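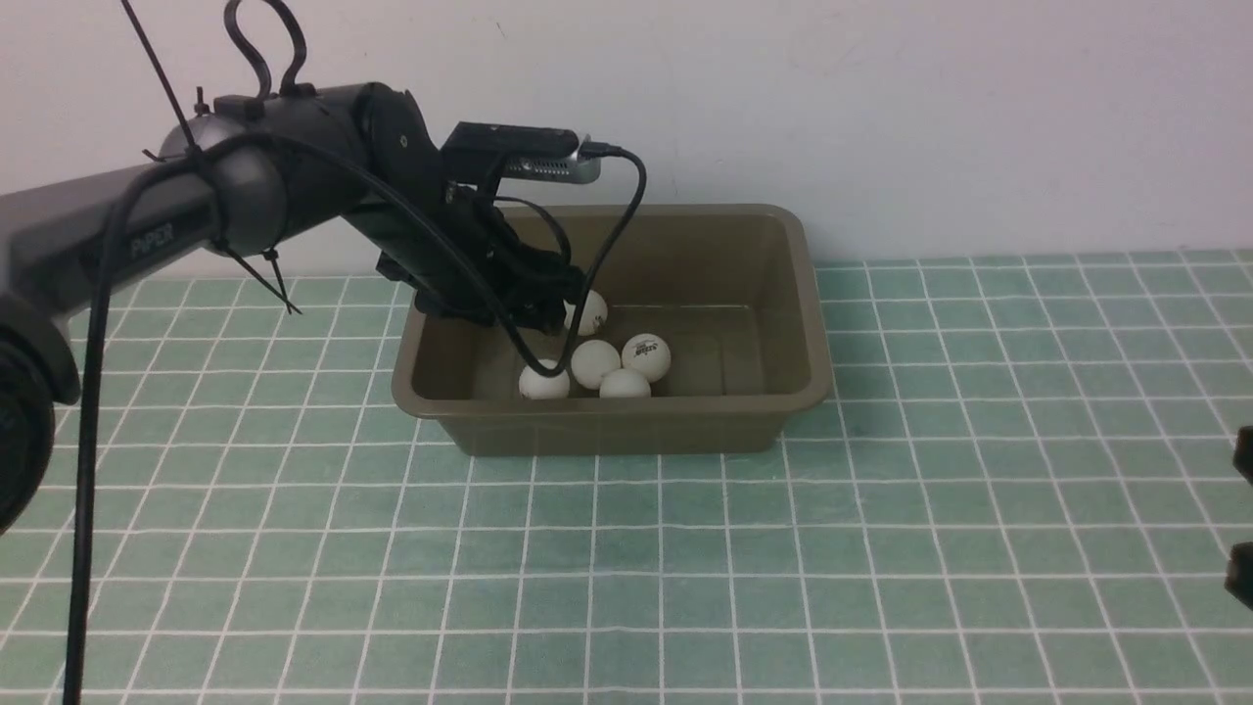
Elis Wogan
Goalkeeper coach and setup guide writer, Rustley

Section 6: Setting up the Grastine rebound net for keeper drills

Okay, you've got the frame together (Section 5) and the net clipped on. Now we get to the fun part! I've used the Grastine with under-tens and with grown men who should know better, and the setup below is the one I keep going back to.

Before you start

You'll need the four ground pegs, the tension strap, the angle pin and a tape measure. A mallet helps on hard ground. Please wear shoes. I did my first one in flip-flops and I still have the toenail to show for it.

Placing the net

1. Pick a flat patch of grass with nothing breakable behind it. The ball goes over the top more often than you'd think, especially in the first week.

2. Stand the frame with the blue feet facing the keeper. If the Grastine label is upside down, you've got it backwards.

3. Measure 93 inches from the front bar to the spot where your keeper will stand, and mark it with a cone. For kids I bring that in a bit, but start here and see how they do.

4. Push in all four pegs, leaning them away from the frame. Two is not enough, even on a calm day.

Note: On artificial turf, leave the pegs in the bag and use the Berge sandbags instead. Fill them to the line. Most clubs will (rightly) throw you out if you hammer a peg through their carpet.

Setting the tension

5. Thread the strap through the ratchet from underneath and pull out the slack by hand.

6. Crank until the net stops sagging in the middle, then give it two more clicks. Throw a ball at it. You want it back at chest height with some snap.

7. If it drops dead at your feet, add a click and try again. If it comes back like it's angry with you, let one off.

CAUTION: Keep your fingers clear of the ratchet when you release it. The handle jumps. Never let anyone stand behind the net while you're cranking.

Choosing the angle

8. Hold the top bar with one hand, pull the angle pin, and tilt. There are three holes. The top one gives you low skidding balls, the middle one gives you saves at the waist, and the bottom one sends everything up high for crosses and tips over the bar.

9. Push the pin back in until you hear it click, and give the bar a good shake. No click, no session.

I leave mine on the middle hole for warm-ups. Ute Lindemann, who coaches the keepers at Berge, swears by the top hole from the first minute, and her lot do get down quicker than mine, so maybe try both.

Your first session

10. Have the server throw from beside the keeper, slightly behind, so the keeper only sees the ball off the net. Start with 6 throws, rest, swap sides.

11. Move on to kicked balls when the hands look good. Side-foot only to begin with!

Note: The net is rated for 2000 hits before it wants a proper inspection. I look mine over every March anyway, corners first, and replace any clip that's gone white. Spare clips are in the Grokine parts bag, along with the second pin.

Packing it away is in Section 7. Take the tension off first.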